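Trucos para cuidar una mesa de madera clara (y los que no me creo)

Llevo años leyendo que la mayonesa quita los cercos blancos de los vasos. La he probado tres veces, en tres mesas distintas, y lo único que conseguí fue una mesa que olía a bocadillo. El cerco se fue aclarando solo a lo largo de la semana, igual que se aclaró otro en el que no había puesto nada. Saquen ustedes sus cuentas.

Con la pasta de dientes soy todavía más desconfiado. Es un abrasivo. Si frotas un barniz con un abrasivo, la mancha desaparece, sí, y el brillo también. Luego te queda una zona mate del tamaño de una moneda que se ve desde la puerta.

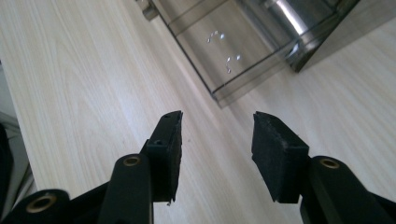

Lo que uso a diario es un paño apenas húmedo, siempre en el sentido de la veta, y otro seco detrás. Nada más. El vinagre diluido que recomiendan en todas partes lo dejé de usar en noviembre y no he notado ninguna diferencia, salvo que la cocina ya no huele a ensalada.

El aceite merece párrafo aparte. Si la mesa está barnizada, no entra: se queda encima y atrapa el polvo. Para salir de dudas, una gota de agua en una esquina poco visible. Si a los 30 minutos sigue redonda, guarden la botella. Zuweira Baidoo, que lijó conmigo la mesa grande, sostiene que el de linaza nutre la madera. La madera no come. El aceite protege un poco y da tono, que ya es bastante, y los trapos empapados se extienden al aire libre hasta que se secan, nunca hechos una bola en el cubo, porque pueden arder solos.

¿Ceras milagrosas? Compré la de Hernska, 19 euros la lata, y una genérica que costaba menos de la mitad. Media mesa con cada una. A las pocas semanas ya no sabía cuál era cuál.

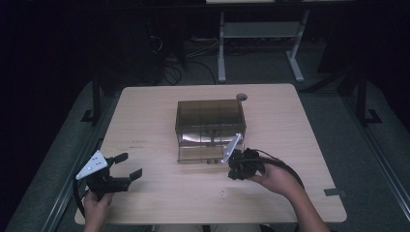 Los arañazos finos se disimulan frotando una nuez, dicen. En madera oscura, puede. En madera clara deja una raya parda que se ve más que el arañazo. Mejor una barra de cera del tono, y si dudan entre dos, la más clara.

Para los arañazos hondos, lija de grano fino y paciencia. No hace falta llegar al 2000 que piden algunos foros; para una mesa donde se come a diario me parece una exageración.

Y los fieltros adhesivos debajo de los objetos sí funcionan, pero se llenan de arenilla y entonces rayan ellos. Los míos duran unos 45 días antes de despegarse, diga lo que diga el envase. Valentin Hollenstein los clava con una tachuela diminuta. Yo eso no lo haría en una pieza que me gustara.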